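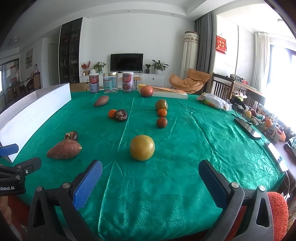
Large yellow-green citrus on the green cloth

From: Nhi Lưu
Date: 20 Sep 2022
Subject: Re: [horau-growers] Moving potted citrus in, and the Steiner bench

Replying to several things at once because I was off the list while we had family staying.

> We have had two nights under 45 now and I am wondering whether to
> bring everything in this week or wait. Last year I waited until
> November and lost most of the leaves on the Illel. Also, does
> anyone still water on a schedule once the pots are inside? And is
> the bench order still open? I could take one if the price has
> not gone up.

On the first question, I would start now with the small pots and leave the big ones for another couple of weeks. A night at 45 does no harm to an established tree. The leaf drop you had last year sounds to me like the change from cold soil to a heated room with a sunny window. The top warms up, the roots stay cold, and the tree sheds. It happened to me two winters in a row before I moved the pots to the back porch first. They stay there 11 days or so, depending on how busy I am, and then go into the house.

Check them for scale before they come in. Look on the underside along the main vein and where the leaf stalk meets the twig. I wipe with a rag and soapy water, wait a week, and wipe again. Sticky leaves or a sticky floor under the pot means you missed some. Ants going up the trunk mean the same thing.

Watering: no schedule here. I put a finger in to the second knuckle and if it feels damp I leave it. In the dark part of winter that can be three weeks between waterings for the larger pots. The small clay ones dry out faster and need looking at every few days. I also stop feeding until I see new growth. Somebody wrote last spring that they feed all winter under lights and it works for them, but I have no lights, just the south window.

On variety, I can't tell you whether Illel is any more likely to drop leaves than the others. I only have the one, on its own roots, and it has been slow but steady. The Dovimard I grafted is much stronger and needs pruning twice a year to get through the porch door.
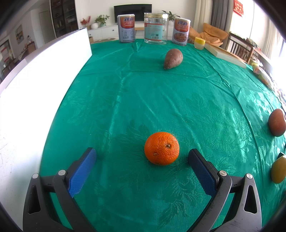

Mandarin, stem end at upper right

For the person who asked about picking: cut mandarins with snips and leave a bit of the stem on. If you pull, the peel can tear at the top and the fruit will not keep. Color is a poor guide on the early ones. Taste one and then decide about the rest. A scar on the peel makes no difference to the eating, and I would not throw out a fruit for it.

Now the bench. Steiner is holding the spring price on the 29 inch model until the end of the month. It is the slatted one with the lower shelf, rated for 400 pounds spread evenly. I have had mine for four years and the only trouble was a foot that worked loose, which I fixed with a longer bolt. It does go through a standard door if you take the shelf off first. I have six names so far. If you want to be on the order, write to me off list with your address and say whether you need the casters. Please do not send money yet.

The seed and scion swap is still set for November at the Horau grange hall, same room as before, doors at ten. Label your cuttings with the variety and the rootstock if you know it. Last year we had a whole bag marked "lemon" and it is still sitting in my refrigerator.

One correction to my post from the summer. I said to mix the bark and perlite half and half. I meant two parts bark to one part perlite. If you already potted up with the half and half it will be fine, but you will have to water more often.

Nhi

--
horau-growers mailing list
To unsubscribe, send a blank message with "remove" in the subject line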